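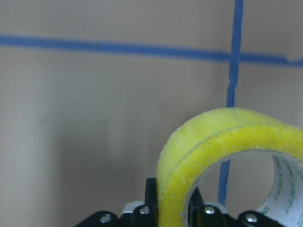
3.2 Tape and marking of the packing places

The packing rooms in Skornham and Brokholm were prepared in the same manner before the first participants came in May. Each room had 6 packing places. The limits of every place were marked with blue painter's tape, which was chosen after a short trial with chalk and with colored paper strips. Chalk was wiped away by sleeves and by the boxes themselves, and the paper strips were often taken by participants for use as labels. The painter's tape was torn by hand and put on without a ruler, and therefore the lines are not fully straight and the torn ends are uneven. We did not correct this. Where two lines met, one strip was laid over the other so that they formed a cross, and the middle of the cross was used as the reference point when distances were measured.

Two kinds of tape were thus present during the work, and it was important that the participants did not confuse them. Figure 2 gives an impression of the difference. The painter's tape is a dull, medium blue, while the packing tape is translucent with a yellow tint, and on the roll, where many layers lie on each other, the color becomes a bright yellow-green. The core of the roll is white cardboard with green print on its inner side. In the pilot we had used a brown packing tape, but its end was hard to find on a brown box, and several boxes had to be closed again by the assistants.

Figure 2. Roll of packing tape, with crossing strips of blue painter's tape on a beige surface.

The packing tape was given without a dispenser. This decision needs some explanation. In the earlier study by our group (the Saha sessions), dispensers were offered, and participants who had never held one lost much time in the beginning. The time for closing a box then depended more on the dispenser than on the way of packing. With a bare roll all participants started from a similar level, as nearly every adult has used one at home. The disadvantage is that the free end of the tape sticks back to the roll. We allowed participants to fold the end over, and those who asked received scissors.

In total 1310 boxes were closed, of which 289 were opened again by the participants themselves before they were handed over. The most frequent reason given was that an item had been forgotten. The second was that the bottom flaps did not feel secure when the box was lifted. Reopening was recorded as a part of the packing time and was not treated as an error, which differs from the procedure in the Ranix protocol.

Strips of packing tape were not measured in length. We recorded only the number of strips per box and whether they ran along the seam or across it. The coding was done by Malte Diekmann and Lukian Levchenko, who worked separately and discussed the unclear cases afterward. Unclear cases were mostly boxes on which one long strip had been drawn around a corner, so that it covered the seam and also a part of the side. Such strips were counted once, as running along the seam.

The marking on the surfaces was inspected every evening, and loose pieces were replaced before the next group began. After 8 sessions all strips were renewed.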